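Company / Services / Cable Handling / About Us

About Services Trial Terms Site Survey Contact

About Bema

Bema rents out and supports robots that plug and unplug network cables. We have been at it for four years, from a rented unit on the Rudstead road, and we have spent a good part of that time telling people they don't need us yet.

We started as a cabling contractor. Patch panels, rack moves, the usual night work. Our interest in automation came from the customer side: we were shown a lot of it and bought a little, and most of what we bought ended up under a dust sheet. One system came with a very good video and could not find a port if the door of the cabinet was open at the wrong angle. So when we began building our own service, called Lakska, we wrote down the things that had annoyed us as buyers. The list still hangs in the workshop and we get held to it by our own staff, sometimes loudly.

What Lakska is

Lakska is an arm, a two-finger gripper, a camera and a cart, plus the person we send with it for the first month. It handles copper patch cables with ordinary molded boots. You tell it which cable goes in which port, it does the move, and it reports what it did. The report gives the port number asked for, the port number used, and how hard it had to push. If those first two don't match, the job stops and somebody gets a message.

It does not replace a technician. We have read that claim in other companies' brochures and would like to see the building where it came true. A technician hears a bad fan on the way past, or spots a label somebody wrote over in pen. Lakska does none of that. It moves cables between ports it has been taught, at hours when you would sooner have your people asleep.

What it does badly

Fiber, for a start. We don't offer it. The modules are costly, the end faces get dirty, and we are not satisfied with our own results. We have been "nearly there" on fiber long enough that we took the words off this site.

Dense bundles are the next problem. If your cables hang in a curtain across the ports, the arm has to push them aside, and it is clumsy at that. We will ask you to dress the cables first, and we'll quote for doing it if you want, though your own people can probably do it cheaper.

Then there is wear. The grip pads are a textured black material, and the edges fray. We tried a harder pad that lasted longer and let the boots slip, so we went back to the one that frays. Pads are a consumable, they are on the price list, and you should budget for them. A supplier who says a gripping surface never needs changing hasn't run one through a winter.

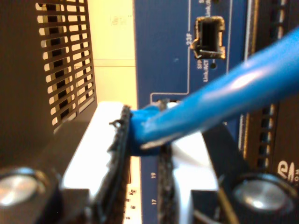

Lenka Štefanec wrote to us after her trial that the moves themselves had been fine and that her complaint was about everything before them. Teaching the cart her row had taken longer than our quote said, she wrote, and she wanted to know why a setup fee was fixed when the setup time plainly wasn't. She added that she would sign for six months and no longer, and that we should not take it as a compliment.

We changed the quote. Setup is now priced after the site survey, and if we run over our own estimate the extra hours are ours. We can't say this has been good for our margins.

How a trial works

A trial lasts 30 days. You choose the row, we survey it, and we tell you in writing whether we think it is worth going ahead. We have turned down three sites this year at that stage. Two had racks too close together for the cart, and the third had so few cable moves that a person with a stepladder would have finished before lunch.

During the trial you get the full log, including failures. We don't tidy it up. A missed insertion counts as a miss even if the second try went in, and a job where our person had to step in counts as a failed job. We know other firms count differently, and when you compare our numbers with theirs you should ask them how.

At the end you can send it all back. There is no automatic renewal, and the cancellation form is on the same page as the order form.

Who we work with

The carts are welded for us by Peeters, who also make hospital trolleys and have strong views on casters. We assemble and test everything else in our own unit. Software updates go out when we have something to fix, and each one is run against our test rack for a full week first. The test rack is old, mixed, and labeled in at least two systems that disagree with each other, so it is a fair stand-in for most of the places we get called to.

We are a small company. If two customers have trouble on the same night, one of them will wait, and the contract says how long. Please read that part. It is on the second page, in the same size type as the rest.

If you're not sure

Count your cable moves for a month before you call. Write down the hour of each one and who had to come in for it. If most of them happen in daytime and take ten minutes, keep doing what you're doing. If you are paying callouts at 3 a.m. for a patch that was on a work order all week, we should talk, and we would like to see that list before we see your budget.

Contact Bema | Trial Terms | Privacy | Copyright Bema, all rights reserved | Back to top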